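Gemby Social Rooms Users' Group
Minutes of the August meeting, 7.30 pm, back room

Present: Tài Lại (chair), Mrs Horkidov, Mr Aguirre, P. Ernisero (taking notes), and 13 others who signed the sheet. Apologies had come from the choir, who were away singing.

1. Last minutes
Read and agreed, once the spelling of Mr Aguirre's name had been put right in two places, with our apologies to him.

2. The low table
This took up a good part of the evening, and very pleasantly too. Tài reminded everyone that the small square table has been much loved by the tea group and the children's craft hour, and that several people had asked whether it might be kept for good. Mrs Horkidov thought the pale wood cheered up the grey carpet no end, and was glad of the rounded corners, having grandchildren of the age that runs into things. Mr Aguirre pointed out the dark scratch near the left side and wondered about sanding it. There was a long and friendly talk about beeswax, in which nearly everybody had a recipe (Mrs Horkidov's mother swore by hers), and it was felt in the end that so faint a mark could be left alone.
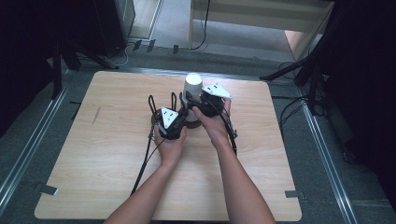 Item 2: the low table, with the white cup on its dark round base.

The tape at the two front corners was also discussed. Tài asked that people please leave it in place when hoovering. A proper non-slip mat was priced at 40 pounds and the meeting agreed to buy one, Mr Aguirre kindly offering to fetch it.

Agreed: keep the table; buy the mat. Action: Mr Aguirre.

3. Cables and stands
Mrs Horkidov asked if the coils of black cable on the carpet could be hung up, as she does like a clear path to the kettle. Tài will put up hooks and have a word with all the groups about tucking stands well back.
Action: Tài Lại.

4. Money
The jumble sale made 115 pounds, with warm thanks to all who baked. The roof fund now stands at 500 pounds.

5. Any other business
Mr Aguirre has a spare kettle if anyone would like it. The biscuit rota is on the door and has two gaps in it.

The meeting closed at 9.10 pm.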